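Flado bath towels, six months in

I bought four of these in November after my old ones went so thin you could practically read through them. Sabine Ackermann at work swears by the Wiegand ones, but I wasn't paying that much for something I dry my feet with, so Flado it was (the bright blue, the gray was sold out everywhere).

First couple of washes, oh boy, the fluff! I pulled a wad off the dryer screen the size of a hamster. By wash five it had calmed down and I haven't thought about it much after that. No vinegar, no special soap, just warm water and low heat.

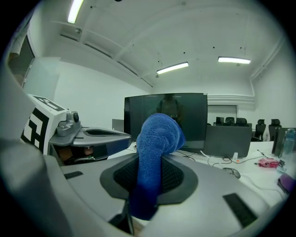

They're heavier than I'm used to, and I like that — it's a real wrap-yourself-up towel, and it goes around me with room to spare. Downside is they take forever to dry on a hook. Hang one up Saturday night and it's still a bit damp Sunday at lunch. On a proper bar they do better.

The hanging loop is the weak spot. One of mine has already come unstitched on one side. Shafiq bought the same set and his are fine, so maybe I yank too hard.

The color has held up great, by the way, even with my teenager's face wash in the house. I'd buy them again, probably two at a time, and I'd skip the matching hand towels, they're kind of small for the price.

Four stars from me.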